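Kitchen and canteen automation at Skoladia

Kitchen and canteen automation at Skoladia is the gradual handing over of cup washing, rack loading and other small kitchen chores to machines at Skoladia, a publisher of school workbooks and exam papers with a head office and an adjoining print hall. The program is usually known inside the company by the name of its scheduling software, Jelton, and it is often mentioned by people who write about office services, mostly for the way it altered the working day of a small kitchen staff and much less for the machinery itself.

Contents
Background
The first two stations
Daily operation
Changes in kitchen work
Effects on office staff
Training and the Kinden room
Reception and criticism
Current status
See also

Background

Skoladia grew out of a family print shop and kept, for a long time, the habits of one. Coffee and tea were made centrally, everybody drank from the same white cups, and the cups were washed by hand in the kitchen beside the canteen. When the company moved its editors, typesetters and sales people under one roof with the printers, the number of people using the canteen came to roughly 200, and the kitchen staff found that a good part of every morning and nearly all of the late afternoon went to gathering, rinsing, racking and putting away.

A dishwashing machine had been installed early on and took care of plates and trays. It did little for the cups, which did not come back to the kitchen in any orderly fashion. They stayed on desks, on windowsills, on top of filing cabinets and (according to a much-repeated staff story) inside the paper store, where one was discovered with a pencil sharpener living in it. Small sinks had been put in near the work areas so that people could rinse their own, and these sinks quickly became a second kitchen that had no one assigned to it.

The suggestion that a robot might look after the small sinks came from Zsolt Veres, then head of building services, who had seen arms used for packing in the print hall and wondered whether something similar could cope with crockery. His first written proposal asked for a budget to study 1025 cup movements over a trial period, a figure he had taken from the kitchen's own tally sheets. The proposal was approved in November of that year with one condition attached by the works council – that no kitchen post would be cut while the study was going on.

The first two stations

The trial began with 2 stations. One stood in the main kitchen and the other by a sink in the editorial area, among the desks, where people could watch it as they pleased. Placing a station in the open was a matter of some argument. Zoltán Farkas, who managed the editorial floor, worried about noise and about people standing around; the kitchen staff, for their part, were firmly in favor, and said that if a machine was going to learn their work then everybody ought to see how much of it there was.

The task chosen for the trial was a modest one. The arm was to take a cup, bring it to the sink, turn it and set it on the drying rack in such a way that water would run out of it. Handles, spoons and anything with a lid were left out. Even so, the kitchen staff were able to list a surprising number of things that they did without thinking when they racked a cup, such as choosing a gap that would not make the next cup lean, or giving the thing a small shake before letting go of it. 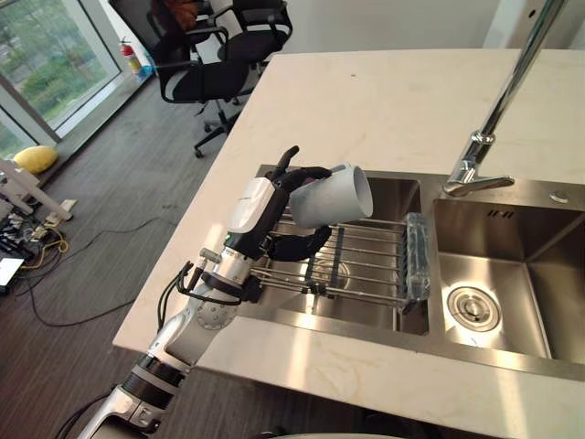 Much of the early effort went into exactly these small habits. Katalin Bárány, who had worked in the kitchen longer than anyone else there, spent several weeks sitting with the technicians and talking them through her own movements, sometimes at great length and with a dish towel over her shoulder. She later remarked in the staff newsletter that she had never in her life been asked so many questions about a cup, and that she had rather enjoyed it. Her notes were typed up and became the first part of the operating handbook, which is still known in the building as "Kati's pages."

Daily operation

Under the arrangement that grew out of the trial, the stations run in short sessions spread over the day, with a longer one after most people have gone home. Jelton, the scheduling software, was written in-house by two of the company's own programmers. It keeps a list of sessions, notes when a station has stopped and asks for a person to come, and sends that request to whichever member of the kitchen staff is nearest. A person answering a call is expected to look first at the rack, then at the sink, and to restart the session from a button on the station.

Stops were frequent in the beginning. The log for the first full month recorded 159 of them, most caused by cups left at an odd angle or by things that were not cups at all. The staff gradually agreed on a handful of house rules, which are pinned up near the sinks and which have changed very little since:

Cups go on the counter, upright, with nothing in them.
Spoons go in the jar.
Please do not hand a cup to the arm.
If the station is waiting for somebody, leave it waiting and call the kitchen.
Bags and coats are kept on the desk side.

The third rule is said to have been added after a week in which visitors, being polite people, kept offering it theirs.

Changes in kitchen work

The effect on the kitchen staff has been the most closely followed part of the program. Before the trial, the kitchen worked in two shifts, with the later one given over almost completely to washing up. The later shift was shortened in stages and its hours were moved toward the middle of the day, where they went into cooking. The canteen, which had for years offered one hot dish and a sandwich, began to serve soup every day and a second hot dish most days, and the soup in particular has a loyal following among the printers.

Posts were kept, as the works council had asked, but the jobs themselves became different in ways that were not always foreseen. Staff who had spent their afternoons at the sink, chatting with whoever came by, now spent them walking between stations and answering calls. Some liked the walking. Others missed the company, and said so. A shared tea break for the whole kitchen was brought in as a result of these conversations and has since been written into the rota, with the stations paused for the length of it.

Pay was a longer discussion. The council's spokesman, Vilmos Tóth, argued that looking after a station was skilled work and should be graded as such, and that a person who restarts a machine, clears a fault and writes up what went wrong is doing a technician's job in an apron. Management agreed to a new grade after several rounds of talks. Those who did not wish to take on station duties were allowed to stay in their old grade, and two of the older staff members chose to do so and went over fully to cooking.

There were physical changes as well. Sore wrists and cracked skin on the hands had been ordinary complaints in the kitchen, and both came up less often in the yearly staff interviews once the bulk of the rinsing had moved to the stations. The interviews also brought up a new complaint, which was that being called away in the middle of a task is tiring in its own right. Jelton was changed so that calls could be held back for a few minutes when the nearest person had marked themselves as busy at the stove.

Effects on office staff

For the editors and typesetters the changes were smaller, though perhaps more talked about. People had to get used to bringing their cups back, and a fair number of them did not care for being reminded of it. Zoltán Farkas, who had been doubtful at the outset, came to describe the sink by the desks as the tidiest corner of his floor, while still asking that no long session be run during proofreading. That request was granted, and the quiet hours before a print deadline are marked on the schedule.

Some of the office staff felt uneasy about a machine doing, in plain view, a chore that they had quietly been leaving to other people. An open evening was held in the canteen at which the kitchen staff showed how a station was looked after and let colleagues try clearing a stop for themselves. It was well attended, there was cake, and the evening has been repeated every year.

Training and the Kinden room

New staff are trained in a former storeroom known as the Kinden room, after the paper supplier whose boxes used to fill it. Training takes four half days and is led by members of the kitchen staff, with a technician on hand for the electrical side. Trainees first wash and rack cups by hand for a whole session, which was Katalin Bárány's idea and which she has defended warmly against every attempt to shorten it. Only afterwards do they go on to starting, stopping and writing up faults.

Reception and criticism

Zsolt Sárközi, a lecturer in workplace studies, followed the program for his book Győri and Other Kitchens, whose title chapter concerns a hospital kitchen where a similar plan was dropped. He praised Skoladia for putting its kitchen staff at the center of the work, and for giving the program time. He was less pleased with the money side of it, and pointed out that the company had never published a full account of what the stations cost, so that other employers hoping to follow the example had very little to go on.

A second criticism, raised by members of the works council, is that the promise to keep posts covered only the trial. It has been renewed each year since by letter, and the council would like to see it placed in the general agreement – a question that was still open at the last round of talks.

Current status

The stations remain in use on weekdays. An extension to bowls and small plates has been studied, but the kitchen staff have asked for the cup stations to be steadier first, and the company has gone along with this. The operating handbook was last revised on 29 December 2024, when a chapter on cleaning the racks was added.

See also

Canteen
Occupational health in catering
Works council
Service robot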